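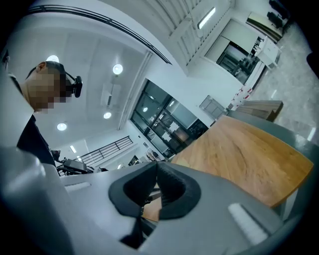
Week 6: Who does the showing?

Right, last week we did conveyors and barcode scanners, and I promised you something with more people in it. So this week is about teaching machines by hand, and about what happens to a workplace when "showing the robot how" becomes part of somebody's job. There's no maths in these notes. If you missed the maths, it's all in the Week 4 pack.

Handout updated Thursday, June 7, 2018. If your copy has the old reading list on the back, bin it.

Where we got to

You'll remember the old way of getting a robot arm to do a job: an engineer comes in, types in positions, tests them, swears a bit, and goes home. The people who had been doing that job for years were mostly asked to stand back. I've always found that a bit daft, as they were the ones who knew which boxes stuck together and which shelf wobbled.

The newer way is to have a person do the task with a hand-held gripper, record it, do it again, and keep going until there are enough goes to train from. The tool gives you two fingers where you used to have five (try picking up a coin with a pair of salad tongs and you've got the idea). Your wrist does most of the work, and your eyes do more than you'd expect.
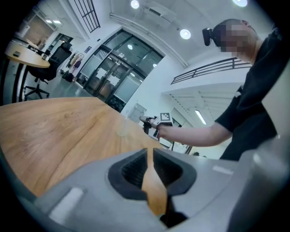 Fig. 6.1 Reaching towards a clear cup with a hand-held gripper.

I like a clear cup for teaching this topic. You and I pick one up without a thought, but a see-through thing on a grained wooden table is awkward for a camera, and two stiff fingers will squash thin plastic if you're careless. So the person has to slow down and come in from a sensible side. That slowing down is a skill, and it's one that doesn't show up on any payslip I've seen!

The Korkari case

This is the one to learn for the essay. Korkari is a catering supply firm with a packing room in Prirnwood, and it brought in a system called Prurolora to handle cups, lids and small tubs. Before the arms went in, staff spent 23 shifts recording the work by hand. They ended up with 973 recordings, of which 355 were thrown away – dropped items, mostly, and quite a few where somebody had stopped halfway to answer a question.

Three things I'd like you to notice.

First, the packers' pay. Recording was put down as "light duties" and paid at the ordinary rate. The packers felt it was training work, the same as showing a new starter the ropes, and new-starter training got a small extra. I think they had a good case. You may not, and I'm happy to mark an essay that argues the other side well.

Second, the tiredness. Packing lets you drift off a bit, chat, look out of the window. Recording doesn't. Several packers told the project team that an hour of it wore them out more than a morning on the line, and by the second week the rota had been cut into shorter turns. It's a cheap fix, and I'd have done it from day one.

Third (and this is the bit people argue about in seminars, so come ready), who owns a knack? One packer had a neat way of tipping a stack of lids so the bottom one came free. It's in the recordings now and the arms can use it. Her job stayed, as it happens, although it turned into checking and clearing jams. Some of the others moved to the loading bay and weren't thrilled about it.

A quick comparison

At Ponce, which we looked at in November, the firm bought its recordings in from outside and didn't ask its own staff to make any. It was quicker to set up, and then the arms kept getting the house tubs wrong and the staff had very little patience with them. At Korkari people grumbled too, but they grumbled like people who knew how the thing worked. They could say "it's going in too flat" and somebody could do something about it. I wouldn't build a whole theory on two workplaces, but it's worth a paragraph.

Words you need

Demonstration: one go at a task, start to finish, recorded.
Deskilling: when a job is left with less for the worker to know or decide.
Tacit knowledge: what you can do but would struggle to write down.

For the seminar

Pick a small task from any job you've had (mine would be wrapping cutlery in napkins, I did a whole summer of it). Write out the steps, then try doing it with tongs. Note where your written steps let you down. Bring the page with you, scruffy is fine.

Reading is pages 12 to 30 of the course pack, plus the Korkari rota sheets if you've time. The essay question goes up after the seminar.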